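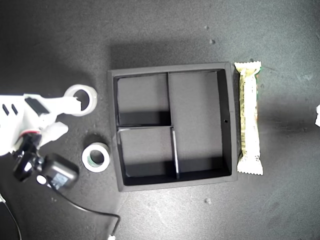 # Drawer divider

A **drawer divider** is any wall, strip, tray, or insert that splits the inside of a drawer into smaller spaces, so that the things kept there stay more or less where they were put. The term covers a wide family of objects, from a single slat of wood wedged between the front and back of a drawer to the fitted trays found in sewing cabinets, tool chests, shop counters, and kitchens. In everyday American speech the words *divider*, *organizer*, *insert*, and *tray* are used quite loosely, and a person asking for one in a hardware store may well be shown all four before anybody works out which was meant.

Strictly speaking, a divider is the wall and a compartment is the space the wall makes. A tray is a separate piece with its own floor and sides, which may have dividers of its own. Cabinetmakers tend to keep these words apart, and most other people get along very nicely without doing so.

## Background

Boxes with inner partitions are very old, and the idea almost certainly came about in many places without anyone needing to pass it along. Wherever people have kept small goods of different kinds, such as seeds, beads, spices, pins, or coins, they have looked for ways to stop them from mixing. Chests came well before drawers in most homes, and many chests had a small lidded box built into one end, often called a till, where candles, letters, or little valuables could be kept from sinking under the blankets. The till is sometimes treated as a forerunner of the divided drawer, and it does the same job in much the same way.

As drawers became common in household furniture, the partitions moved into them. Desks were given shallow drawers with places for pens, sealing wax, and stamps. Apothecaries and seed sellers generally preferred many small drawers to a few big ones with walls inside, and so the two approaches grew up side by side. A cabinet of small drawers is easy to label from the front, while a divided drawer lets a person see everything at once when it is pulled open. Both are still made, and there are plenty of people who feel quite strongly about which is better!

The cutlery tray, with its long lanes for knives, forks, and spoons, is probably the form most people know best. It became an ordinary part of the home kitchen along with built-in cabinets, and in many houses it is the only divided drawer there is.

## Layouts

Dividers are arranged in a handful of patterns, and these turn up again and again whatever the material.

### Lanes

Lanes are long spaces that run in one direction, usually from front to back. They suit things that are long and thin and that can lie the same way: cutlery, pencils, paintbrushes, screwdrivers, knitting needles. A lane should be a little wider than a hand can reach into comfortably, or else a bit longer than its contents, so that one end can be pressed down to lift the other.

### Grids

A grid divides the drawer into equal squares or rectangles. It is tidy to look at and simple to build, and it works well when the contents are all close to the same size, as with buttons, fishing flies, screws, or rolled socks. Its weakness is that households seldom own things in equal amounts. A grid that gives the same room to paper clips and to staplers will soon have one overflowing square and several with hardly anything in them.

### Mixed layouts

Mixed layouts join large and small compartments in one tray. A common plan gives a good share of the space to a single long section and breaks up the remainder with a crosswise wall. The long section takes whatever is awkward, and the smaller ones take whatever tends to get lost. Many general-purpose trays are laid out in this fashion, since the maker has no way of knowing what will end up inside.

### Diagonal layouts

Setting the walls at an angle makes room for an item that is longer than the drawer is deep, such as a rolling pin or a long ladle. The corners that are left over are triangular and rather hard to use, though they do well enough for bottle openers and corn holders.

## Materials

**Wood** is the traditional choice, and thin boards of maple, beech, poplar, or pine are all used. Wooden dividers can be cut to fit an odd drawer exactly, they are quiet, and they can be sanded and oiled when they begin to look tired. They do swell and shrink a little with the weather, and a divider that slid in easily in winter may have to be coaxed out in a humid summer.

**Plastic** trays are light and inexpensive and can be washed in the sink. They come in set sizes, so there is often a gap along one side of the drawer, and this gap has a way of collecting birthday candles.

**Metal** is found mostly in workshops and tool chests, where the contents are heavy or oily. Thin sheet metal makes a very slim wall and gives up little room. It is noisy, and it may be lined with cork or felt for that reason.

**Cardboard** is the usual material for homemade dividers. Strips are notched halfway through and slotted together, in the same manner as the partitions in a carton of bottles. They cost nothing, and they last a good deal longer than one might expect in a drawer that isn't opened every day.

**Fabric** and **felt** bins are used for clothing. They have some give, which is kind to stockings and scarves, but they will lean over when the neighboring bin is empty.

## Fixed and movable dividers

A fixed divider is glued, nailed, or let into a groove in the side of the drawer. It stiffens the drawer and will never wander. A movable one may be held by friction, by a spring at one end, by a row of slots, or by pegs set into a board drilled with holes. The movable kinds are popular with renters and with families whose needs keep changing.

The cabinetmaker Sotiris Antoniadis, whose small handbook on kitchen joinery is often lent around among hobby woodworkers, advised living with an undivided drawer through one full April of spring cleaning before fixing anything in place. He wrote fondly of a customer who had asked for 34 separate compartments in a single sewing cabinet and came back the next year to have most of the walls removed. His own preference was for shallow grooves and loose slats, so that a drawer could be changed in an evening with no tools at all.

The catalog firm Rovberg sold a sprung divider under the name *Bikura*, which could be lengthened or shortened by turning one end. Similar designs are now sold under a great many names, and the older ones can still be found at yard sales, usually in perfectly good working order apart from a perished rubber foot.

## Measuring

Measurements are taken from the inside of the drawer, at the bottom, and once more near the top, as the sides of older drawers are often not quite straight. The usable height is the distance from the drawer floor to the underside of whatever is above it, which may be a countertop, another drawer, or a rail. A divider that stands too tall will catch on the rail, and a drawer jammed in this way can be surprisingly hard to open again.

A loose tray is generally made 2 to 4 millimeters smaller than the drawer each way, so that it can be lifted out for cleaning. Where the fit is looser than that, the tray will slide and knock each time the drawer is closed. A strip of shelf liner underneath is the customary cure.

Rounded inner corners are easier to wipe, and square ones hold a bit more. Trays meant for very small items, such as beads, often have a sloping or curved floor, which allows the contents to be drawn up the side with a fingertip.

## Use in the home

In kitchens, divided drawers are used for cutlery, utensils, spices, and wraps. In bedrooms they hold jewelry, socks, and ties. In desks they keep pens apart from batteries and stamps, and in children's rooms they can make the putting away of crayons into something close to a game.

There is also the catch-all drawer, known in many American homes as the junk drawer, and opinions differ on whether it should be divided at all. Thandeka Engelbrecht and Hòa La, who together wrote the household column in the *Macaraeg* newsletter, took opposite sides on this for years, in the friendliest possible way. Engelbrecht held that a junk drawer with dividers was simply a drawer. La kept hers in two halves, one for things that worked and one for things that might be fixed, and admitted that the second half was always the fuller.

## Care

Trays and dividers gather crumbs, lint, and dust along the foot of each wall, where a cloth doesn't reach well. A dry paintbrush or the narrow nozzle of a vacuum cleaner will loosen most of it. Plastic and metal pieces may be washed in warm soapy water and dried fully before they go back. Wooden ones should only be wiped with a damp cloth and left out to air, and they are best kept away from the dishwasher altogether, which will raise the grain and open the glued joints.

Felt linings can be brushed, and marks on them may be lifted with a little cool water. Should a lining come loose, a thin coat of white glue along the edges is enough to hold it.

## See also

- Cutlery tray
- Tool chest
- Apothecary cabinet
- Sewing box
- Shelf liner
- Pigeonhole desk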